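Small marks on a pale surface
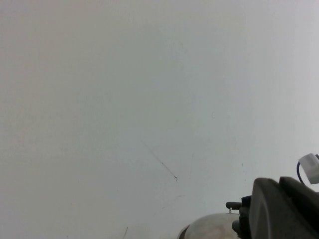 I have been living in the flat in Povthorpe for eight months now, and in all this time I did not really look at my surfaces. I wiped them, of course. I am a person who wipes. But wiping and looking are two different activities, and last month, in January, when it was too hot to go outside after lunch, I began to look.

It started with a scratch. It is a thin one, diagonal, and at one end it becomes reddish brown and finishes in a very small hook. From the door you cannot see it. When the light is low and you bring your face near, you can see it very well, and after that you cannot stop seeing it. Then you find the specks. I had believed that everything pale in my home was one colour, and now I know that a pale grey can be a little pink in one part and a little green in another, depending on the hour and on which curtain is open.

My first question was if it is a scratch or a hair. Please check this before you do anything else. I once spent a whole evening rubbing at a line on the fridge in my old place, and it was a hair which was stuck under some dried juice. A fingernail is enough for the test. If the nail catches, it is a scratch. If the line moves, you can be happy and take a damp cloth.

For the dots I have the following order, which I learned slowly and with some mistakes. First warm water and a soft cloth. Then warm water with one drop of dishwashing liquid. Then a paste of baking soda, very gently, and only in a corner where no visitor will look. I do not use the white magic sponges any more. In the kitchen of my previous rental, on Chukwu Street, I made a dull patch with one of them as big as my palm, and the agency took 143 dollars from my bond. I still think it was too much, but I had no photos from the first day and so I could not argue.

There is also a shop in Pundia which sells filler pens for small damage, in many shades of white and grey. I took the bus there, the 167, and stood in front of the shelf for a long time. I bought two pens and neither one is the right colour. One is too yellow, the other is nearly blue. They are now in the drawer with the batteries.

So for the moment I leave the scratch as it is. I wrote it down on the condition report for the landlord, together with the other small marks, and I keep a copy in my email. My neighbour from Clutumura tells me that she puts a fruit bowl on top of everything like this – but she has more fruit than I have.

Next time I would like to write about the window tracks, which are much worse. I have already bought the small brush, six dollars at the hardware store, and it is waiting beside the sink.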